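Notebook, garment folding station, 31 Aug 2026

Right jaw not closing fully. Started the morning on the blue garment, same fold sequence we have used since February. Grip felt normal for the first stretch, then the right hand unit began letting go of the hem partway through the lift. The log said "closed" every time. Left unit fine.

Checked the obvious things first. Battery OK, cable seated, no lint in the jaw that I could see. Power cycled both units. The right one came back with its zero in a different place from where it was at startup. Ran the Pustell calibration on it and got a pass, went back to the cloth, and it slipped again on the second pickup.
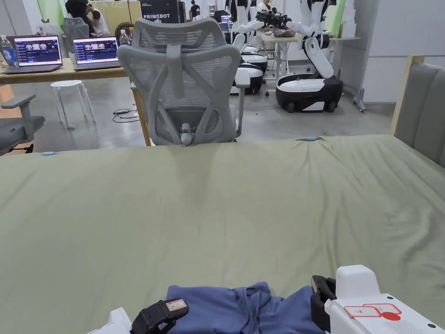 Kamen Handling Group — Garments and Soft Goods

Jaw width reading vs. actual: with a feeler gauge between the fingers the right unit reports zero while there is still a gap of nearly 2 mm. On a folded seam you would never notice. On a single layer there is nothing for the fingers to hold, so the cloth slides out as soon as there is any pull on it. The left unit reads zero at zero.

So the calibration pass means very little. It only checks that the travel from open to closed is the right length, and the travel is right. The whole range has shifted. Wrote this up for Pustell, with the log attached. Would like a hard stop check added before it says pass.

Pulled up the session list to see how far back it goes. 304 episodes recorded on this setup since the last verified zero. Plotted the minimum width per episode for both units. Left is flat. Right is flat and then has a clean step, and everything after the step is suspect. No drift before it, so this was one event. My guess is a knock or a drop. There is no entry for one in the book, and it needs to go in the book when it happens, even if the unit seems to work afterward.

Marked everything after the step as HOLD. Did not delete any of it. The camera data should be usable and the width channel may be correctable with a fixed offset, but I want someone else to look at the plot before we decide that.

Opened up the right unit. The coupling screw on the drive side was loose enough to turn with fingers. No thread lock on it that I could find. The Birkitz drawing calls for medium strength on both screws. Cleaned it, put thread lock on, torqued it, set the zero against the gauge. Did the left one the same way while the tools were out — that screw was tight but dry as well.

Left it to cure over lunch, then back to the cloth for short runs, single layer only, picking at the hem and at the corner.

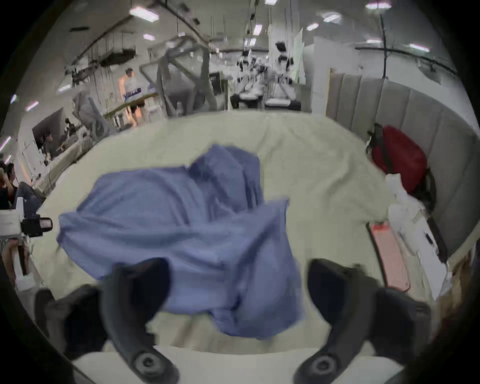
Retest on the blue cloth.

Results after the fix: 9 single-layer pickups with the right unit, no slips. Gauge check at the end, zero still at zero. That is not many and I would not call it closed yet. The old fault took a while to show up after a power cycle, so it needs a full day of normal use before the HOLD tag comes off new recordings.

One safety point. While the zero was off, the close command kept driving because the controller thought it had more travel than it did on the other end. On full open it was pushing against the housing, and the motor case was too warm to keep a thumb on. It did not trip. The current limit in the config is still the default from the Boateng build, which had the bigger motor. Lowered it on both units and saved the config. If you have a local copy, pull again before you run anything.

To do:
— gauge check on both units at the start of each shift, write the number down even if it is zero
— check the spare units for thread lock, none of them go out until that is done
— second opinion on the offset correction
— ask Birkitz if the screws were meant to ship dry
— put a second feeler gauge at the station, the only one lives in the other toolbox

Right unit has tape on the battery door with the new zero date. Leave the tape on.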